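Sidewalk Rover, Home Build Course
Handout 4: Teaching the rover to stay on the pavement
Notes by Shirley Stockdale, Tedmont shared workshop

Welcome back, everyone, and well done for getting your wheels turning in January (mine came off twice, so you're in good company!). Tonight we leave the soldering irons alone and drive in the simulator, which is a lot kinder to front bumpers.

Before you start
Charge the laptop and load the Sengar world file. It takes nearly 2 minutes on the older machines, so put the kettle on. Graham Wainwright has set the log to stop at 2000 lines, and that's plenty for one run.

What we're looking for
Long joints between slabs can fool a simple edge finder into thinking it has found the curb. Compare the lines in the paving with the thin, light line beside the road, and write down which ones your program picks up. Then try the signal poles and the hydrant as landmarks.
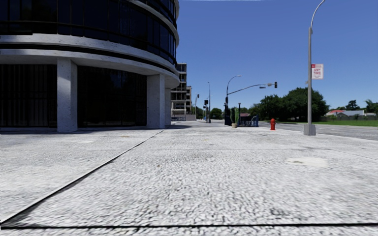 Homework
Run your program again with the threshold at 126, save the log, and bring it along with your chassis. Denise Ackroyd will have the spare motor brackets, so do ask her if yours are still wobbling.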